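Subject: Re: [shared-kitchen] What stays on the table and what goes

Hello all,

I answer below to the message from this morning, because it touches the same thing I wanted to write about since March.

> I came down to the Tendham kitchen to make a tea and there was no free corner to put my cup. Can we please agree on a rule? I don't mind if people leave food for later, but I can not tell which bottle is open, which is new, and which one is mine. Also I would like to know if the yellow cups are for everybody or if they belong to someone. I did not touch anything.
>
> And a second question: are we allowed to use the space behind the pale panels, or is it reserved for Coppens?

Thank you for writing this. I don't want to blame any person, I also leave my things there when I am in a hurry. But I think the table became a shelf, and it was bought as a table.

First the second question, it is shorter. The space is not reserved. Coppens had some boxes there last year and they took them all away when they moved to Cadora. We can use it for dry food, paper goods and unopened drinks.
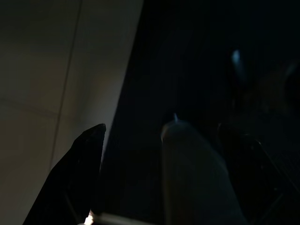

Before anything goes in there, I would like that we agree on the light. I was told that the electrician can put a small lamp for the storage corner, and I asked for a price. I had imagined something cheap, but the offer is 846 with the work included, and our budget for the kitchen is 2,000 for the whole year. With a pale surface standing directly beside such a black area, the eye sees the bright part and almost nothing of the rest, so I understand why somebody would prefer the table. My proposal is to try first with a battery lamp. If after one month we are still searching with our telephones, we ask again for the real lamp.

Now the table. I would like to make the difference between three kinds of things.

1. Things in use. A mug with food in it, an open cup, a bottle you are drinking from. They can stay while you eat, and they leave the table when you leave the kitchen.
2. Things for later. If it is closed and it keeps without cold, it goes to the storage. If it needs cold, it goes to the fridge, with your initials on it.
3. Things for everybody. They get the green sticker. No sticker means it belongs to someone, and please don't take it.
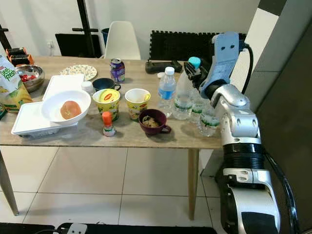
*The table, with the water bottles on the right and the two yellow cups in the middle.*

The water bottles are for me the biggest part of the problem. They are all clear plastic, and when the label is similar it is very easy to take the wrong one. A white cap or a teal cap helps a little, but only if you remember which one you had. So please write your initials on the cap with the black marker. On the label it is less good, labels come off in the fridge.

About the yellow cups: I don't know whose they are. If they are yours, please answer to the list. One of them has the lid only partly pulled back, so I did not want to decide for another person if it is lunch or waste.

The mugs I would like to see in the sink or, better, washed. The dark ones are from the set we ordered at Grillano and we can't buy the same anymore. There were also questions about the white plastic containers and their lids. Please keep each lid together with its container, even if it's only put loosely on top. I have a full bag of lids in the cupboard and I can't find what they fit.

What I suggest for the cleaning: every evening at 5 the table is cleared by the last person who used it. What has no initials and is open goes away. What has no initials and is closed goes on the lower shelf and waits there until the end of the month. I think this is fair, but if you find it too strict, tell me and we can change it.

One small question at the end. The tabletop is light wood and I am afraid of rings from the hot mugs. Would you like coasters, or a washable cloth? I prefer coasters because the cloth will need someone to wash it. A set of 600 paper ones is the smallest pack the supplier has, so maybe we share it with the second floor.

Please reply to the list and not only to me, so that everybody can read the answers.

Kind regards,
from the kitchen desk, Tendham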